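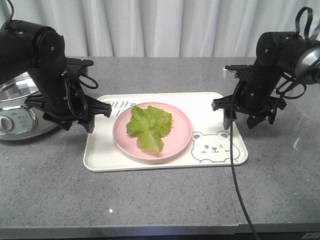

How do I stop the plate sliding about when I carry the tray?
Set it down close to the middle, keep the heavier food over the centre of the plate, and hold the tray by its two short sides.

Section 5: Laying a tray with the Nivelero serving set

A laid tray makes even a quick salad feel like lunch out, and it takes hardly any time once you've got the knack!

1. Wash the tray and plate in warm soapy water before first use and dry them with a soft cloth.

2. Put the tray on a flat worktop, well back from the front edge. If your worktop has a join in it, keep the tray to one side of the join.

3. Place the plate on the tray, leaving room at one side for a fork and a small glass.

4. Rinse a lettuce leaf, shake it and pat it dry. Lay it on the plate with the stem end towards you and let the frilly edges spread (this is the fun bit, so try a few leaves until you find a good one).

5. Spoon your filling on top. Egg, tuna and cold potatoes are all lovely.

Note: A large leaf can be used as a wrap. Trim the thick end of the rib first and it will fold without splitting.

Caution: Do not put hot pans on the tray. Do not cut food on it, as knives will mark the printed surface.

Caution: Wipe up dressing straight away. Oil makes the tray slippery to hold.

For spare plates, quote part 918. Storage is covered in section 7.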